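Students on the Tovar robotics course have spent October teaching a two-armed machine to pick up household objects. Course leader Auður Bisgaard spoke about the project, which is open to second-year students and is entered for the Dotura student prize.

"We wished them to work with ordinary things," she said. "A toothbrush is a difficult object when you have to explain to a machine how to hold it."

The group intends to record around 1000 attempts before the spring. Bartosz Lis, a student member, said that the early sessions had been slow. "We spent most of the first month on the fingers. The arm was the easy part."

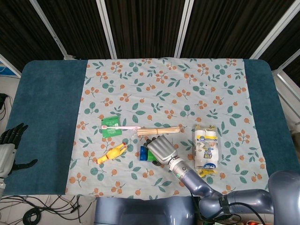 Asked how the objects are chosen, Ms Bisgaard explained that students bring them from home and that small toy blocks remain the standard exercise. "The rubber chicken was Lucimara's choice, and I approved it. It is soft and has an awkward shape, so it belongs in the set."

Lucimara Vieira will present the team's results to the prize judges. Applications for next year's course are handled by the Tovar admissions office.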